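Acta da reunião de acompanhamento n.º 9
Projecto Vadimell – manipulação bimanual por demonstração

Data: 31/01/2018
Local: sala de reuniões do laboratório Monmont
Presidiu: Horacio Sepúlveda
Secretariou: Berhanu Ayele

1. Aprovação da acta anterior

A acta da reunião n.º 8 foi aprovada com uma correcção no ponto 4: onde se lia "calibração semanal" passa a ler-se "calibração antes de cada sessão de recolha".

2. Estado da recolha de demonstrações

Berhanu Ayele informou que o conjunto de treino tem 1107 demonstrações aceites. Foram rejeitadas 83, a maior parte por perda de sincronismo entre os dois braços no arranque da gravação. As rejeitadas ficam guardadas numa pasta à parte e não entram em nenhuma contagem do relatório.

Horacio Sepúlveda perguntou se as rejeições se concentravam num operador. Berhanu Ayele respondeu que não, mas que quase todas são anteriores à actualização do programa de gravação. Vai confirmar pelos registos.

3. Método de avaliação

Discutiu-se a proposta de avaliar a política em disposições de objectos que não aparecem no treino. A proposta em vigor separava os dados ao acaso, o que deixava disposições muito parecidas dos dois lados. Ficou decidido separar por disposição inicial: todas as demonstrações que partem da mesma arrumação da mesa ficam no mesmo lado.

A avaliação terá 200 ensaios. Cada ensaio é dado como conseguido apenas se o objecto pedido for agarrado, levantado e pousado na zona de destino sem intervenção do operador. Derrubar outro objecto conta como falha, mesmo que o objecto pedido chegue ao destino. Berhanu Ayele discordou deste último critério, por o considerar severo para os objectos altos. Manteve-se o critério, com a obrigação de registar em separado as falhas por contacto.

4. Comparação com o modelo de um só braço

O modelo de referência, treinado pela equipa Kanix com um braço de cada vez, ainda não correu na versão nova do controlador. Sem isso não há comparação a apresentar. Horacio Sepúlveda pediu que não se citem os valores antigos no resumo, porque foram obtidos com outra separação dos dados.

5. Disposições com objectos mistos

Analisou-se uma das disposições do grupo de objectos mistos, com a estante de música, o metrónomo, o microfone, o frasco de tampa branca e a caixa transparente com divisórias.
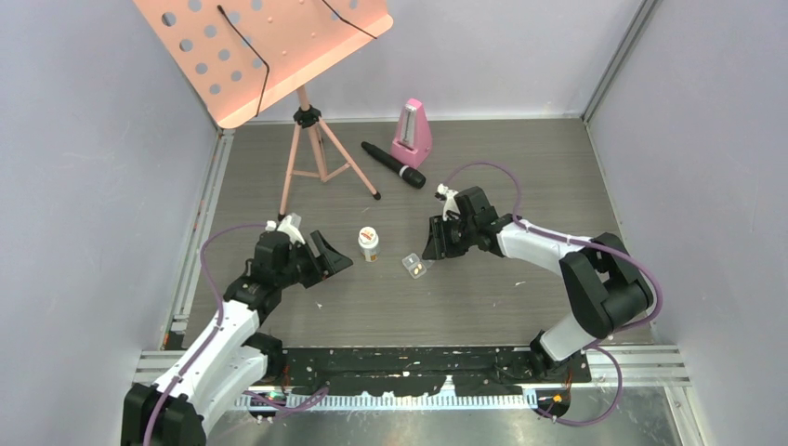

Fotografia: Projecto Vadimell / laboratório Monmont

A garra esquerda está aberta e virada para o frasco; a direita tem as pontas dos dedos junto à caixa. A dúvida levantada foi a da estimativa de pose em peças transparentes. Berhanu Ayele propôs anotar à mão o contorno da caixa numa parte das demonstrações e verificar se o erro diminui. Aprovado, a título de ensaio.

Quanto à estante, os arames que seguram as folhas e as perfurações da placa dão contornos difíceis para a segmentação. Fica como obstáculo, sem ser objecto a agarrar, até haver resultados com os restantes.

6. Material

O pedido de dedos de substituição à Sánchez continua sem resposta. Horacio Sepúlveda volta a contactar o fornecedor.

7. Tarefas

Berhanu Ayele: confirmar a origem das rejeições; refazer a separação dos dados por disposição inicial; preparar a anotação manual da caixa.
Horacio Sepúlveda: fornecedor dos dedos; pedir à Kanix uma data para o modelo de referência; rever a secção de método do relatório, a entregar em Agosto.

8. Outros assuntos

O formulário de ensaio passa a ter um campo para observações do operador. A próxima reunião será marcada por correio electrónico.

Nada mais havendo a tratar, foi encerrada a reunião, da qual se lavrou a presente acta.

O secretário,
Berhanu Ayele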